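Préparer un poste de manipulation sur table : règles de base avant de lancer le bras

Fiche pratique, mise à jour en avril

Cette fiche s'adresse à ceux qui montent un poste avec un bras et une pince à deux doigts, pour des tâches domestiques : prendre un verre, le poser sous une machine à café, ranger un plateau. Elle reprend les consignes appliquées dans le projet Dusis. Elle ne remplace ni l'analyse des risques du poste ni la notice du fabricant.
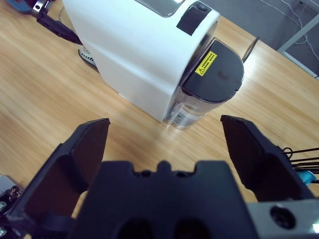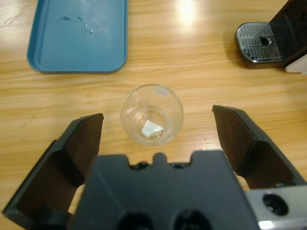
Deux doigts ouverts, une table en bois, une machine à café : dans ce type de poste, les règles tiennent surtout au placement.

Chez Fistia, on fait remarquer que la liste est trop longue pour un poste où l'on change d'objet toutes les dix minutes, et qu'il vaudrait mieux garder les étapes 1, 2 et 5 à chaque essai et réserver les autres au début de journée. C'est acceptable si la table n'est pas déplacée entre-temps.

1. Délimiter la zone
Tracez au sol la portée maximale du bras, doigts ouverts compris, et ajoutez une marge. Personne n'entre dans cette zone quand les moteurs sont sous tension. Si vous devez replacer un objet, mettez d'abord le bras à l'arrêt et attendez la confirmation à l'écran.

2. Vérifier l'arrêt d'urgence
Appuyez une fois sur le bouton avant la première série, bras en mouvement lent. Le bras doit s'immobiliser et rester immobile après le déverrouillage du bouton, jusqu'au réarmement volontaire. S'il repart seul, le poste est mis hors service.

3. Ranger les câbles
Le cordon d'un appareil électrique ne doit pas croiser la trajectoire des doigts. Faites-le passer derrière l'appareil et fixez-le au bord de la table. Vérifiez aussi le faisceau du poignet : faites tourner le dernier axe d'une butée à l'autre, à la main ou en vitesse réduite, et regardez si un fil se tend ou forme une boucle qui pourrait accrocher.

4. Eau et électricité
Pour les essais de prise et de dépose, travaillez appareil débranché et réservoir vide. Le passage à l'eau se fait dans une série à part, avec une protection différentielle sur la prise et un chiffon à portée de main. Lisez les étiquettes d'avertissement de l'appareil avant de choisir les points de contact de la pince. On ne saisit jamais un couvercle ou un réservoir amovible pour déplacer l'ensemble.

5. Placer les objets fragiles
Un verre se pose loin du bord et avec assez de dégagement pour que les deux doigts descendent sans toucher autre chose. Réglez la force de serrage au minimum, puis augmentez par paliers. Un verre ébréché est retiré, même si l'éclat est petit. Dans la configuration Dollus, la limite est de 100 essais par verre.

6. Contrôler l'éclairage
Un plateau clair et verni renvoie la lumière du plafond. Déplacez la lampe ou la table si le reflet tombe sur la zone de prise, et ne changez plus rien ensuite.

7. Tenir le registre
Notez pour chaque série l'opérateur, la force de serrage, les arrêts et leur cause. Le registre Dusis compte 472 arrêts pour 3 000 essais. Un arrêt sans cause connue se note aussi, avec la mention « à revoir », et la série suivante commence en vitesse réduite.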